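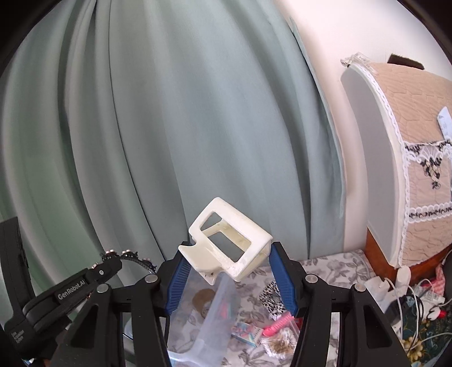 Cream plastic holder with a tab on one side, what is it for?

Posted by Tandmont, 8/11/26

I've been sorting through a drawer of odds and ends and found a hollow cream-white holder, like a little box with the front and back opened out. Rounded corners all round, and a flat tab sticking out at one side with a small hole in it. There are brownish marks by the hole. Is it worth keeping, and can I clean it up?

Skorkine
132 posts

Ooh, I love a mystery bit of plastic! I can't say for certain what yours came off, but a tab with a hole usually means something was screwed or pinned there, so my money's on a wall holder of some sort. The brown could be rust from an old screw. Try warm water, washing-up liquid and an old toothbrush, then a paste of bicarb left on for 8 minutes. I did a yellowed soap dish that way in February and was thrilled with it. Go gently where the plastic looks rough near the bottom corner, scrubbing won't smooth that out.

Jetby
4 posts

bin it, life's too short

Sutanto
2,668 posts

Please don't bin it yet! Have a look at the walls and doors near where you found the drawer stuff, there may be a screw hole waiting for it. If nothing matches, they're brilliant inside a cupboard door for a folded cloth (measure the opening first). I'd use a new stainless screw and stop as soon as it's snug, old plastic cracks very easily round the hole. Do let us know what you find!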